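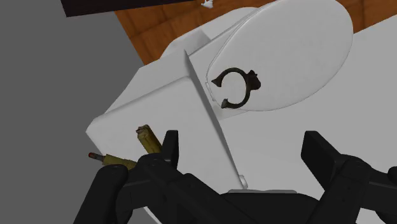 Fig. 1. Toilet, lid closed, from above (render).

Writing Short Fantasy, session 6 handout
Topic: the cursed object, and who pays for it
Updated February 21, 2024

Read before class: "The Salt Bell of Uvstead" (in the packet, 41 pages, yes all of it). Skim the first two chapters of the Clistberg cycle if you have time. The map can wait.

1. Where we left off

Last session = the threshold scene. Character goes in, door closes, rules change. Most of your drafts had a good door and then no rules. Fix that before the workshop draft.

2. Objects that want something

A magic object in a short piece needs a want or a price. Both is fine but you have 700 words in the exercise, so probably pick one.

Want: the bell in Uvstead wants to be rung. Never says so. The rope is always a little closer to the hand than it was on the last page. Go back and mark each mention of the rope.

Price: in the Clistberg story the ferry lantern lights the far bank and takes a memory each crossing. Look at what goes first. A cousin's name. The taste of plums. Small stuff, so the reader does the sum before the ferryman does.

Common problem in drafts: the price is death, every time. Death is over too fast. Try a price the character has to live with on the walk home.

3. Who tells it

Close third for most of you. First person works if the teller is already changed and the reader can hear it (dropped words, wrong tense, a name they avoid). Second person, be careful, gets tired after a page.

The bell story cheats here. It's told by the village, "we," until the drowning, and then there's an "I" for 4 lines. Then back to "we". We'll read that part out loud.

4. Backstory, how much

Less. If your opening paragraph has a dead empire in it, cut the empire and keep one thing it left behind. A coin with the face rubbed off, a toll nobody collects. Readers are good at ruins.

Exception: when the backstory is a lie. In Santoso the founding legend comes first, in full, very grand, and the rest of the tale takes it apart. That only works because the legend is fun to read by itself. Notice the verbs.

5. Names

Say them out loud. Santoso is easy to say, the reader keeps moving. Apostrophes in the middle of names, please stop. Also check that your place name isnt already a medicine or a bank. One draft had a sorcerer's tower called Losurance and the whole table heard an insurance company. It might be great in a comic piece.

6. Exercise (in class, then finish at home)

Pick an object small enough to lose. Write the scene where someone picks it up for the second time. Not the first. They know what it does by now and they reach for it anyway.

Max 700 words. No dialogue in the first half. End before the effect happens.

Swap with a partner. Partner underlines the line where they knew it would go badly. If the line is in your last paragraph, move the hint up. If it's in the first sentence, you have shown to much.

7. For the workshop draft

Double spaced, page numbers, title on page one. Bring paper copies, 6 of them, one is for me. Revised pieces from December can be resubmitted if the ending is new. Typos don't bother me at this stage, unclear pronouns do. Two women in a crypt and both are "she" for a page, I get lost.

Next session: talking animals. Bring a draft opening, half a page is enough.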